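The Murside electric steamer was assessed over 8 weeks in the staff kitchen at Flutmont, as part of the association's regular review of small appliances for shared households. Testing was led by Anong Panyasiri. The unit was used daily for rice, fish and green vegetables, and was descaled twice.

Heat was even and the timer kept good time. Carrots cut to a finger's width were tender throughout, and salmon fillets held their shape. The instruction booklet is poorly translated and gives no guidance on frozen food.

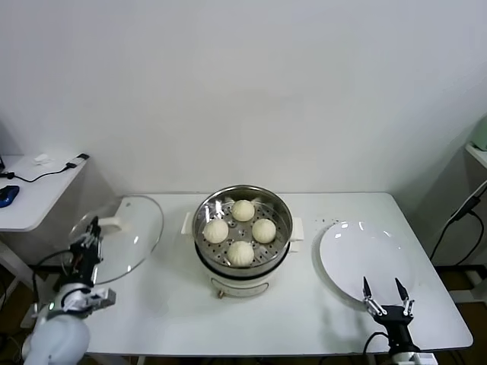

Household Review, Issue 4, p. 8

Buns require room to swell and should not touch when placed in the basket. Lanying Du, who tested the dough recipes, recommends lining the base with paper.

The water tank is small for longer cooking and must be refilled with care. Cleaning is simple. The steamer is recommended for households of up to four.

Recent reviews
Zekden hand blender
Qian rice cooker: second report
Kettles for hard water areas
Letters to the editor, April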